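발표 메모 (양팔 셀 오동작 건) 2019년 2월 19일
발표용 아님, 내가 보고 읽는 용도. 슬라이드 번호는 나중에 맞출 것

시작
인사 짧게. Kaltora 셀 얘기라고 바로 말하기. 회사 소개 슬라이드는 건너뜀
오늘 할 얘기: 1313번 로그. 양팔 작업 중에 왼팔이 정지 명령을 받고도 바로 안 선 건
다친 사람 없음. 이거 맨 먼저 말할 것. 지난번에 뒤에 말했다가 질문이 다 그쪽으로 감

작업 내용
과일 담기 + 용기 옮기기. 단순해 보이는데 작업대에 칼이 같이 올라가는 구성
칼이 있으니까 정지가 늦으면 얘기가 달라짐. 여기서 한 박자 쉬기
양팔이 가운데 받침대를 같이 씀. 작업 영역 겹침. 겹치는 구간에서는 한쪽이 기다려야 하는데 그 대기 신호가 문제였음

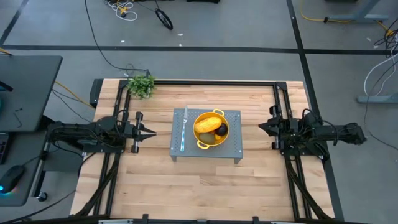
정지 버튼을 눌렀는데 왜 왼팔만 늦게 섰나?
왼팔 제어기가 대기 상태에 들어가 있는 동안에는 소프트웨어 정지 메시지를 큐 맨 뒤에 넣고 있었다. 앞에 쌓인 동작 명령을 다 처리하고 나서야 정지를 읽었다.

(여기 천천히. 큐 얘기에서 다들 놓침)

타임라인
- 오른팔 용기 손잡이 접근, 왼팔 대기
- 작업자가 화면에서 정지 누름
- 오른팔 바로 섬
- 왼팔은 남은 명령 4개 처리하고 나서 섬. 그중 하나가 그리퍼 닫기
로그 시간 읽어줄 필요 없음. 순서만

하드웨어 비상정지는 정상이었음. 그날 안 누른 것뿐. 화면 정지가 먹은 줄 알았으니까
이 부분 작업자 탓으로 들리지 않게 조심!! 화면에 "정지됨"이라고 떴음. 오른팔 상태만 보고 띄운 거임. 그건 우리가 그렇게 만든 거고

Hordiienko 쪽 드라이버 얘기
- 드라이버 자체 버그 아님. 우리가 우선순위 옵션을 안 켬
- 기본값이 꺼짐인 건 좀 불만이긴 한데 발표에서는 말 안 하는 걸로

재현
처음엔 재현 안 됨. 한 팔씩 돌려서 그랬음. 양팔 같이 돌리고 대기 구간 안에서 정지를 눌러야 나옴
총 60번 눌러봄. 58번 지연 발생. 나머지 두 번은 큐가 비어 있던 경우라 멀쩡했음
이 숫자 슬라이드에 크게. 간헐적 현상이라고 부르던 사람들 있었는데 간헐적 아님, 조건만 맞추면 거의 매번 나옴

작업대 배치도 같이 봄. 받침대 밑으로 과일이 들어가면 팔이 우회 동작을 만들고, 그러면 큐가 길어짐. 정지 지연도 그만큼 길어지고
그러니까 어질러진 상태일수록 더 위험한 구조였던 셈

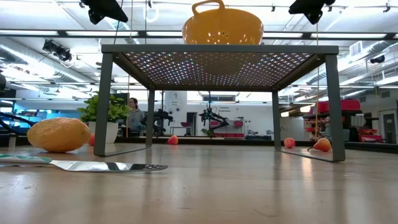 작업대 높이에서 본 받침대와 노란 용기, 앞쪽에 칼

조치한 것
1. 정지 메시지는 큐 안 거치고 바로 처리
2. 화면 표시는 양팔 다 섰다는 확인이 와야 "정지됨". 그 전엔 "정지 중"
3. 대기 구간에서 그리퍼 명령 미리 쌓아두는 거 금지
4. 칼 쓰는 작업은 하드웨어 비상정지를 손 닿는 데 두고 시작. 체크리스트에 넣엇음

3번 때문에 작업 속도 떨어짐. 질문 나올 것. 답: 떨어진 거 맞고 받아들이기로 함
2번은 Holow 화면 템플릿 바꿔야 해서 아직 일부 셀만. 5월까지 다 바꾸는 걸로. 일정 물으면 그렇게만 말하기

손목 카메라 얘기 (시간 남으면)
손목 카메라로 정지 확인하자는 의견 있었음. 그리퍼가 화면에서 안 움직이면 배경이 멈췄는지 보고 판단하자는 것 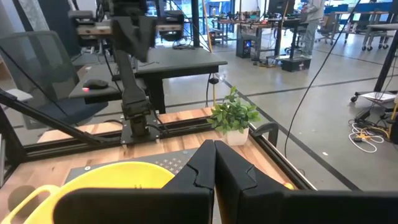

결론은 안 쓰기로. 상대 팔이 시야에 들어와서 움직이면 내 팔이 멈췄는지 영상만으로 헷갈림. 사람이 뒤로 지나가도 마찬가지. 관절 엔코더 값이 더 빠르고 확실함
영상은 사고 나고 나서 돌려보는 용도로만 저장. 이번에도 저장된 게 있어서 그리퍼 닫힌 순서를 맞춰볼 수 있었음

아직 모르는 것
- 대기 구간에 들어가는 순간에 딱 정지가 오면? 테스트 케이스 만드는 중
- 통신 끊긴 상태에서 2번 화면이 "정지 중"에 계속 머무는 문제. 안전 쪽으로 틀린 거긴 한데 작업자들이 익숙해져서 무시할까봐 걱정
- Dunotmont 셀은 제어기가 달라서 따로 봐야 됨. 같은 문제 있다고도 없다고도 말하지 말 것

예상 질문
왜 처음부터 비상정지 하나로 안 갔냐 → 하드웨어 정지 쓰면 원점 복귀부터 다시 해야 해서 다들 화면 정지를 씀. 복귀 절차 줄이는 것도 같이 하는 중
다른 작업에도 있었냐 → 과거 로그 뒤지는 중. 대기 구간 쓰는 작업만 해당됨
칼을 빼면 되지 않냐 → 자르는 단계가 다음에 붙어서 못 뺌. 칼 놓는 위치를 겹치는 구간 밖으로 옮기는 안은 검토중

영상 틀 때 소리 꺼야됨. 저번에 팬 소리 엄청 컸음
끝나고 로그 파일 위치 공유, 재현 스크립트도 같은 폴더에 있다고 말하기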